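**jdai_17** wrote:

Hello to all. I moved into a rented flat in May and the landlord doesn't allow me to paint. The living room gets sun only in the late afternoon. I want to grow basil and mint from seed. Is it a waste of time without a lamp?

**Leen Akl** wrote:

Mint will forgive you. Basil will become long and thin and then fall over. I would buy a small lamp.

**randomari** wrote:

I don't agree with Leen. I grew basil two years in a kitchen like this, with no lamp. You must sow later, when the days are long, and turn the pot every morning. 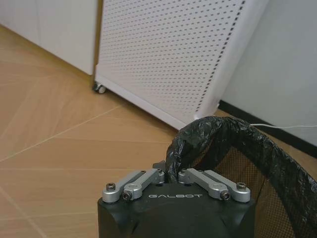
How deep should basil seeds go in the soil?

Barely under the surface, a few millimeters, and then you press lightly with your finger. I put mine deeper the first time and only 2 came up.

**Leen Akl** wrote:

Two years of basil, but how did it taste? Mine without a lamp had almost no smell. The leaves were pale also.

**randomari** wrote:

It tasted normal to me. Maybe your variety is different. I use the small-leaf one.

**bilal.s** wrote:

Please don't water from above in the evening, whatever you decide about the lamp. I lost a full tray of 17 seedlings to mold like this.

**jdai_17** wrote:

Thank you. I will sow half now, without the lamp, and keep the other seeds in the packet. Can I put mint in the same pot?

**Leen Akl** wrote:

No, separate pots. Mint takes all the space.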